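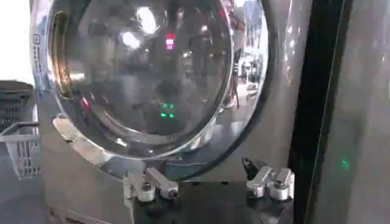

The Kisholm plant opens its textile care test building to outside visitors twice a year, and I went on September 23, 2023 to see how the wash durability figures on workwear labels are produced. I buy fabric for a small uniform supplier, and we had been getting shrinkage numbers from two mills that did not agree with each other. The tour starts with the machines. Some are front loaders in brushed stainless steel with a polished chrome rim around the door, and the domed glass picks up so much reflection from overhead lighting that checking a load by eye is unreliable. The operators go by the program readout and the water meter.

The building belongs to Brisard, which makes polyester-cotton twill and finishes cloth for other mills under contract. Visitors sign in at the east gate and get a badge, ear plugs and a visitor coat. Parking is on gravel. Groups are limited to 18.

Sample preparation takes more floor space than the washing. Incoming cloth is laid flat in a conditioned room for a full shift before anyone cuts it, so that the moisture content settles. Specimens are then cut with a die, never closer to the selvage than a hand's width, and marked with three pairs of reference points in the warp direction and three in the weft. The marks are small stitches in contrasting thread. Ink was dropped some years ago after a batch of high-temperature cycles took it off completely.

Ballast was the part I had underestimated. Each load is brought up to the same dry mass with hemmed polyester squares, and the squares are retired on a schedule because they lose mass and go limp. Our second mill had been using cut-up bedsheets. A load with absorbent cotton ballast holds more water and tumbles differently, and the guide thought that alone could account for a good part of our disagreement. I have asked the mill to rerun two lots.

The current long-run series is on a twill called Paltano, intended for kitchen jackets. It had passed 27 cycles on the morning of the visit, with measurements taken after the first cycle, the fifth and every fifth after that. The warp shrinkage curve on the wall chart was steep at first and then nearly flat, as expected with a pre-shrunk cloth. The weft curve had a small rise late in the series that the staff had not explained. The series ends at 50.

Drying is done three ways: line, flat screen and tumble. Tumble drying gives the widest scatter. The dryers came from Gillies and are older than the building, and the exhaust temperature on one of them is logged by hand on a clipboard.

The archive room holds 2,131 retained specimens in flat drawers, filed by mill and lot. We were allowed to handle a few. Pilling on the oldest ones was easy to feel and hard to see until they were tilted under the viewing lamp — the lamp sits low and to one side for that purpose.

The tour ran 30 minutes over, mostly in the conditioning room. The next open day is in April. Bring a sweater, as the conditioning room is kept cool, and request the cutting diagram in advance if you want a copy to take home.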